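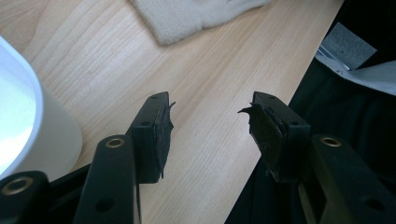
Furniture That Stays: What Students Keep When They Move Out
A report for the Household and Community course

Posted in February by a second-year student, Design and Society
Last updated: Sunday, 4:15 pm

When I moved into my building I inherited a desk from the person before me, and she had inherited it from somebody else, and I got to wondering how far back that chain went. My project grew out of that desk. I wanted to know why some pieces get passed along for years while others end up on the curb every spring, and whether price had much to do with it.

I spent six weeks talking with students in two buildings, Evangelista Hall and the Landex apartments across the street. People were so generous with their time (and their coffee!), and nearly every conversation ran longer than I had planned. I asked what they owned, where they got it, and what would happen to it in May. I also read through the postings on Mistus, the campus swap board, which holds 4,000 old listings going back further than I could reasonably read, so I stuck to tables, desks and chairs.

The main thing I found is that weight matters more than I expected. A heavy table tends to stay in the room because moving it down the stairs is a miserable job, and after a while everyone thinks of it as part of the apartment. Light folding chairs wander off to parties and never come home. Price came up less often, though a few people did tell me they felt guilty throwing out anything their parents had paid for.

Repair was the part I enjoyed most. Eko, the student repair club, opens its workshop in the evening, and I sat in on two sessions. Wobbly legs and stuck drawers were the usual complaints. Most owners seemed fonder of a piece once they had fixed it themselves, and one told me she now plans to take her bookshelf to graduate school, stairs or no stairs.

There are limits to all this. I only spoke to people who were willing to chat, and people who chat about furniture probably like furniture. If I did it over I would begin in May, when the curb is full, and ask the people carrying things out.

We use cookies to remember your reading preferences. Accept | Manage settings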